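## From the Craft Table: the November Odds-and-Ends Evening

Well, the clocks have gone back, the kettle has been descaled, and the November newsletter finds us back at the long table at Plekthorpe with sleeves rolled up. For anyone new to these pages (and there were several new faces last time, which was lovely), the odds-and-ends evening is when we stop following a proper pattern and simply use up whatever has gathered in the cupboard since summer. Nothing has to match, nothing has to be finished, and you are very welcome to sit with a hot drink and chat while everyone else gets paint on their cuffs.

The theme this month was small round things, which sounded a bit thin when it was first suggested, I'll admit, but once people started turning out their drawers and fruit bowls we had more than we knew what to do with! Walnuts, beads, little balls from old games, bits of fruit, a handful of acorns that had been living in a coat pocket since the walk up to Brament. One family arrived with an entire shoebox and went home with a fuller one, so I suspect some trading went on while I was in the kitchen.

The walnuts were the great success. I had always thought of them as something you crack open after a big dinner, but the shell takes paint beautifully if you let it, and all those ridges do half the work for you – a crease turns into a frown, a bump becomes a nose, and before long you have somebody's great-uncle looking up at you. Start with the hair, is my advice, as it hides where your fingers were holding on. Then do the eyes, and do them dark. We tried pale blue on a couple and they looked rather startled.

We also had a good long talk about how to stop everything rolling away, which takes up a surprising amount of an evening when your theme is round. Egg boxes are fine for drying but no good for sorting, and saucers are too small once there are 4 of you reaching in at the same time. A shallow metal tray with a rim is the thing. You can spread everything out, see what you have, and push the pieces about without them heading for the floor. Things still hop over the edge now and then, of course, and I am still finding beads behind the radiator.

As for covering the table, please keep bringing your old posters! They are thicker than newspaper, they don't leave ink on your elbows, and they give us all something to talk about. The cartoon ones go down especially well with the younger end of the table, and I have learned more about spiky hair this autumn than in the whole of my life before it. Drawings are welcome too, so long as you don't mind a splash. There was a hand-drawn Winnie the Pooh that I couldn't bear to see painted over, so I kept moving my water jar farther and farther away from him until I had hardly any room left to work in.

The tray had a painted walnut with brown hair and dark eyes sitting near the top, with a little orange fruit over on the far edge and a yellow ball bigger than anything else on there.

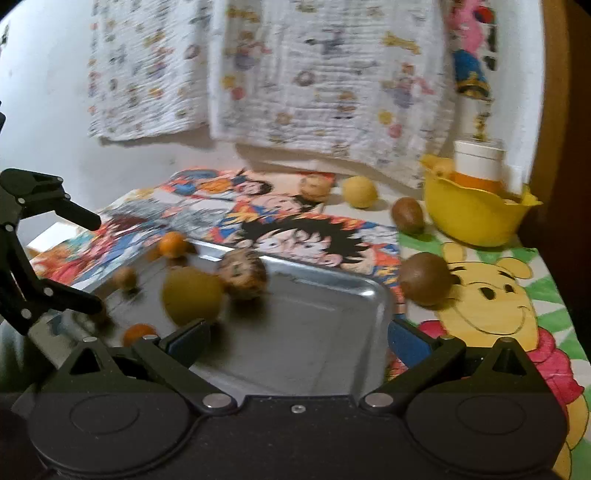
### What to bring next time

We are staying with the cupboard for one more evening before the winter projects begin, so have a rummage and bring whatever turns up. A few things would be especially useful:

- Walnuts, whole and still in their shells (we have 2 left, and I know who has their eye on them)
- Fine brushes, the kind that come to a proper point
- Old posters or wrapping paper for the table
- A tray, if you have one going spare
- Jam jar lids, which make very handy little paint pots

If your walnut needs a coat of varnish, leave it on the windowsill with your name on a slip of paper underneath and I will do them all in one go. Please give the varnish a full 3 days before you take your piece home, even if it feels ready sooner. I was impatient with mine and now it has a good deal of cardigan on its chin.

Doors open at half past six as usual, and there will be ginger cake. Come in by the side entrance, please, as the front door is sticking again.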